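Landlord wants to keep part of my deposit over the washer, can he?
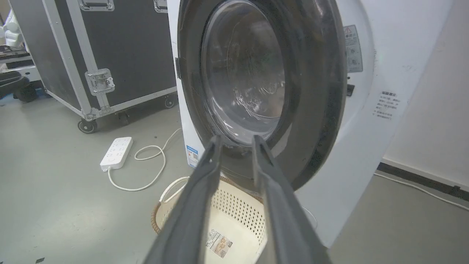 Moved out of a one bedroom in Ivcombe end of June. Deposit was 1,046. Got a letter dated 24th September saying he's keeping 301 of it for "appliance wear". No receipt, no photos, nothing. The washer came with the place and worked fine the whole time I was there. I have the move-in checklist but the kitchen page isnt signed by him, only by me. Is it worth fighting or do I let it go? Already paying rent on the new place so every bit counts.

Posted by zoega_flat4

Eduard Mikuš
Fight it. Normal wear is his problem in most places. Write him a short letter – date, address, amount, ask for an itemized list and receipts. Give him 14 days. Send it so you get proof of delivery and keep a copy. Also check how long he had to send you that notice, because end of June to now sounds way too long. Some states he loses the right to keep anything if he's late. Look up your state's rule before you write and put it in the letter. The unsigned page isn't great but it's still better than him having no page at all.

pesinden77
mine tried this over carpet. said small claims and he paid in a week

Stisex
Depends on the lease. Read the part on appliances first, some say tenant covers repairs. Did you take any pictures on the day you left? If so email them to yourself now so teh date is on there somewhere. And dont call him, do it all in writing.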